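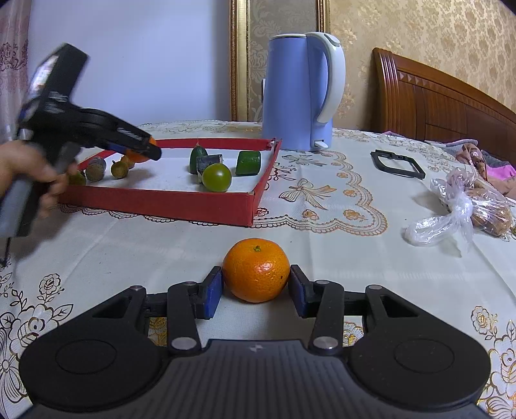
Do you need to read a philosopher's letters to understand the books?

For most readers the books are enough, but the letters help with dates and with what the writer was arguing against.

I spent the first half of July on the Hodžić letters in the Pristby edition, which has 376 of them and runs to over 1,000 pages. I read 100 or so. Many are about rent and late proofs. The ones from the Keltstead years are better, and in 4 of them the argument about promises shows up well before it got into print. He drops the part about debts later and I still don't know why.

The notes are thin and the index is worse. Look up "duty" and it sends you to a letter on customs fees. The old Hirker selection is shorter and easier to find used, but it cuts the replies.

I'm going back to the second volume next.

Posted 21 Jul 2020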